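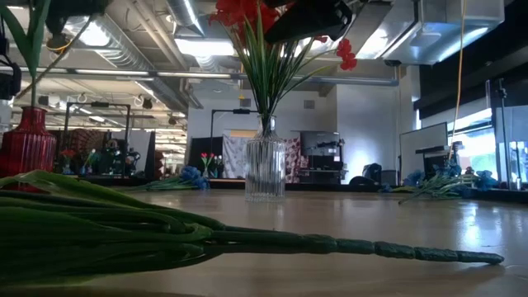
Die Wohnung über der Reinigung

Colin Pearce war im April gestorben, und die Schlüssel lagen seitdem bei Shirley Catterall in einer Zuckerdose. Sie gab sie Jordan Dawber durch den Türspalt, weil der Hund sonst hinauslief.

»Der kleine ist für den Keller«, sagte sie. »Der Keller steht unter Wasser, wenn es regnet. Nehmen Sie zuerst die Kisten von unten.«

Jordan bedankte sich und ging die Treppe hinauf. Er hatte seinen Onkel in elf Jahren zweimal gesehen, einmal bei einer Beerdigung und einmal auf dem Bahnhof in Fallum, wo sie beide umsteigen mussten und sich zwanzig Minuten lang über Anschlüsse unterhalten hatten. Jetzt war er der nächste Verwandte. Das Schreiben der Hausverwaltung Drornard gab ihm bis Monatsende Zeit.

Die Wohnung hatte zwei Zimmer und eine Küche, deren Fenster zum Hof ging. Aus der Reinigung im Erdgeschoss kam warme Luft herauf, die nach Stärke roch. Im Kühlschrank stand noch ein Glas Senf. Jemand hatte das Bett abgezogen und die Wäsche gefaltet auf die Matratze gelegt, vermutlich Frau Catterall.

Er fing mit den Papieren an. Pearce hatte einunddreißig Jahre bei Jundine gearbeitet, in der Ersatzteilausgabe, und von jeder Lohnabrechnung den Durchschlag behalten. Die Ordner waren beschriftet. Einer hieß »Strom«, einer »Zähne«, einer »Ignacio«.

Jordan stellte den dritten zur Seite und machte mit dem Strom weiter. Gegen Mittag hatte er zwei Säcke voll und trug sie hinunter. Im Hof stand eine Frau in einer Kittelschürze und rauchte.

»Sind Sie der Neffe?«

»Ja.«

»Ashley Fairclough. Mir gehört die Reinigung. Ihr Onkel hat noch einen Mantel bei mir.«

Sie holte ihn, ohne auf eine Antwort zu warten. Es war ein grauer Wintermantel, schwer, in Folie. Am Bügel hing der Abschnitt mit der Nummer 204. Jordan fragte, was er schuldig sei.

»Ist bezahlt. Er hat immer vorher bezahlt.« Sie drückte die Zigarette am Mülltonnendeckel aus. »Wegen der Schulter hat er ihn ändern lassen. Links ist er jetzt etwas weiter.«

Er nahm den Mantel mit nach oben und hängte ihn an die Tür. Dann setzte er sich an den Küchentisch und schlug den Ordner auf, der »Ignacio« hieß.

Er enthielt Quittungen. Die älteste war mit der Schreibmaschine ausgefüllt, die letzten waren Überweisungsbelege von der Bank. Empfänger war immer Ignacio Urquijo, der Betrag war immer derselbe, und als Zweck stand auf jeder: Bassi. Jordan blätterte nach hinten. Auf der Innenseite des Deckels hatte sein Onkel mit Bleistift eine Rechnung geführt. Oben stand 3.000. Darunter ging es in kleinen Schritten abwärts, jede Zahl sauber unter der vorigen, bis fast ganz unten. Es fehlten noch 13.

Er suchte nach einem Vertrag oder einem Brief und fand keinen. Unter dem letzten Beleg lag nur ein Zettel mit einer Telefonnummer, die eine Ziffer zu wenig hatte.

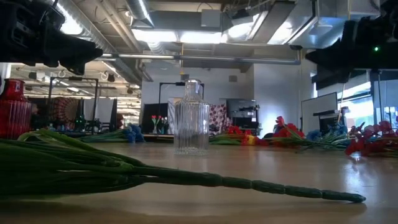 Am Abend klopfte er noch einmal bei Frau Catterall. Diesmal ließ sie ihn herein. Der Hund roch lange an seinen Schuhen.

»Kennen Sie einen Herrn Urquijo?«

»Den mit dem Akkordeon«, sagte sie.

»Welches Akkordeon?«

»Na, das Bassi. Das hat er Ihrem Onkel verkauft, vor Jahren, als er hier ausgezogen ist. Er hat nebenan gewohnt, wo jetzt die jungen Leute sind. Ein großes Ding. Ihr Onkel hat es auf Raten genommen, so kleine Raten, dass Ignacio gelacht hat. Er hat gesagt, da werden wir beide ja steinalt.«

»Ich habe kein Akkordeon gefunden.«

»Waren Sie im Keller?«

Er war nicht im Keller gewesen. Sie sah ihn an, als hätte er den Herd angelassen, und gab ihm eine Taschenlampe.

Die Kisten standen auf zwei Paletten. Die unteren waren weich und ließen sich mit dem Finger eindrücken. Darin waren Zeitschriften, Glühbirnen, ein Waffeleisen, ein Paar Schlittschuhe in einer Größe, die keinem Erwachsenen passte. Der Koffer lag ganz oben, in eine Wachstischdecke gewickelt und mit Paketschnur verschnürt. Er war trocken. Jordan trug ihn hinauf und musste auf dem ersten Absatz die Hand wechseln.

In der Küche löste er die Schnur. Das Instrument war schwarz, und auf der Vorderseite stand der Name in geschwungenen Buchstaben. Der unterste Riemen war erneuert worden, mit kräftigem Garn, vielleicht von unten aus der Reinigung. Er zog den Balg ein Stück auf. Es gab einen Ton, der länger dauerte, als er erwartet hatte, und irgendwo im Haus wurde ein Stuhl gerückt.

»Hat er denn gespielt?«, fragte er, als er die Taschenlampe zurückbrachte.

»Am Anfang. Drei, vier Stücke. Dann war das mit der Schulter.« Frau Catterall schob den Hund mit dem Fuß von der Schwelle. »Er hat es trotzdem weiter abbezahlt. Ich habe ihm gesagt, gib es doch zurück. Aber er meinte, gekauft ist gekauft.«

»Wissen Sie, wo Herr Urquijo jetzt wohnt?«

»In Fallum, bei der Tochter. Er schreibt zu Neujahr.« Sie ging in die Küche und kam mit einem Umschlag zurück, von dem sie den Absender abriss. »Die Karte behalte ich.«

Jordan blieb noch vier Tage. Er brachte die Kleider weg und das Bettgestell, verkaufte den Schrank an die jungen Leute von nebenan und putzte die Fenster. Die Lohnabrechnungen warf er fort, nachdem er bei Jundine angerufen hatte und dort niemand etwas davon wissen wollte. Den Ordner »Zähne« sah er nicht durch.

Am letzten Morgen kam ein Mann von Drornard mit einem Klemmbrett. Er ging durch die leeren Zimmer, drehte in der Küche das Wasser auf und wieder zu und fragte nach dem Kellerschlüssel. Jordan gab ihm beide. Er unterschrieb an zwei Stellen.

Draußen regnete es, und er zog den grauen Mantel an. Links war er tatsächlich etwas weiter. Frau Fairclough stand hinter der Scheibe der Reinigung und hob kurz die Hand.

Der Zug nach Fallum ging um zehn nach elf. Er stellte den Koffer zwischen die Knie und kontrollierte noch einmal den Umschlag in der Innentasche. Er hatte es auf der Bank passend geben lassen, einen Zehner und drei Münzen — der Mann am Schalter hatte gefragt, ob er den Rest auch noch klein brauche, und Jordan hatte gesagt, es gebe keinen Rest.

Als der Schaffner kam, fragte er, ob das ein Akkordeon sei.

»Ja«, sagte Jordan.

»Spielen Sie?«

»Nein. Ich muss nur noch etwas bezahlen.«

Der Schaffner lochte die Karte und ging weiter in den nächsten Wagen.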